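I've put off writing up the budget for the floor robot because the numbers kept moving. They've settled enough now that I can lay them out.

For anyone new here, I manage a small guesthouse. It has tiled floors nearly all the way through, and in the busy months the floors eat more hours than the beds do. Last August I started asking for quotes on a cleaning machine that could do the halls and the common room on its own.

Three came back. Brostau wanted to sell me something made for supermarkets. Hudec had a machine of the right size but would only lease it, and the lease ran longer than I was willing to sign for. Zidelard quoted $2,901 for their smaller unit with the dock, plus $278 a year for service after the first year. Brushes and pads are extra, and I'm putting down $300 a year for those until I know better.

Niall Hepburn, who keeps my books, asked what the machine would replace. I gave him a quick answer and then realized I didn't have a good one. So before going further I wrote down what the floor work consists of, including the bits that get done by hand. 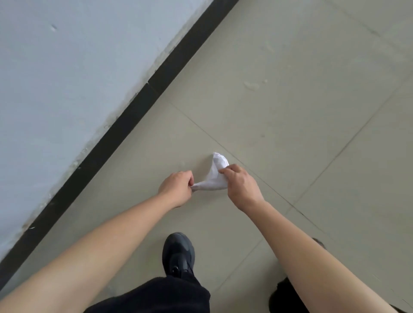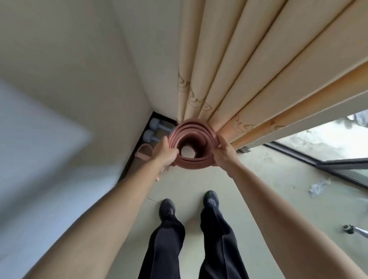
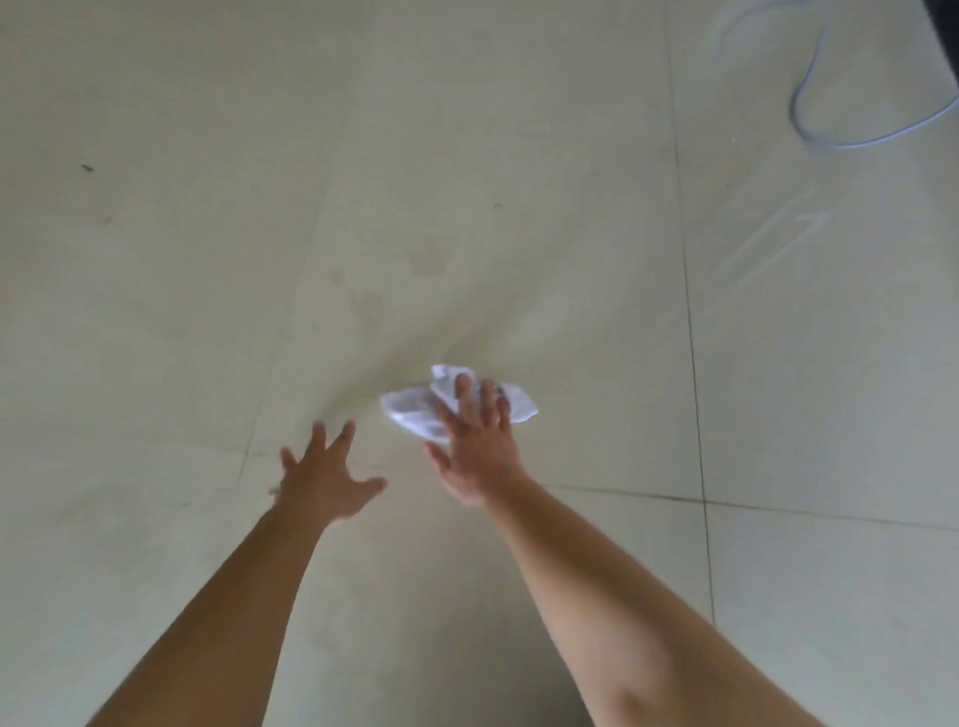
I ended up with a list of 11 jobs. The machine can take four of them completely: dry sweeping in both halls, wet passes in the halls, and the open part of the common room. It can take two more if the chairs are moved first, and moving the chairs is most of the work in those two anyway. The other five stay with a person. Baseboards, corners, anything behind a curtain, spot stains, and picking up whatever has been left lying on the floor.

That last one matters more than I thought. Erzsébet Dobos runs the same Zidelard unit in her place and she let me watch it for a morning. It does a good clean pass on open tile. It also stopped twice for a charging cord and once for a sock. She has a person walk the rooms before every run, and she counts that time as part of the cost. I hadn't.

So the budget has changed in three places. I added pickup time before each run. I took out the second dock, which I only wanted for upstairs, where the rooms are too small for the machine to be worth carrying up. And I added a line for the threshold at the back hall. Tibor Pap looked at it and says it needs a ramp strip or the machine won't get over it. He hasn't priced it yet - I've left the line blank and will fill it in when he does.

I also looked at a used machine. Grinum sells reconditioned ones with a short warranty. The price was fine, but the battery was the original and they wouldn't say how many cycles were on it. A new battery would have eaten most of the savings, so I passed.

The plan at this point is to buy the one Zidelard unit, run it downstairs only, and keep a log of hours for the first season. Niall wants the log kept by job, using the same list, and I've agreed to that. If the four jobs don't come off somebody's week by the end of it, I won't renew the service contract.

Two things are still open. I need to ask Zidelard if the service visit includes travel, as the quote doesn't say. And I need to find a spot for the dock that has an outlet and isn't in the way of suitcases. The wall by the linen closet is the best candidate so far, but the outlet there is loose and has to be fixed first.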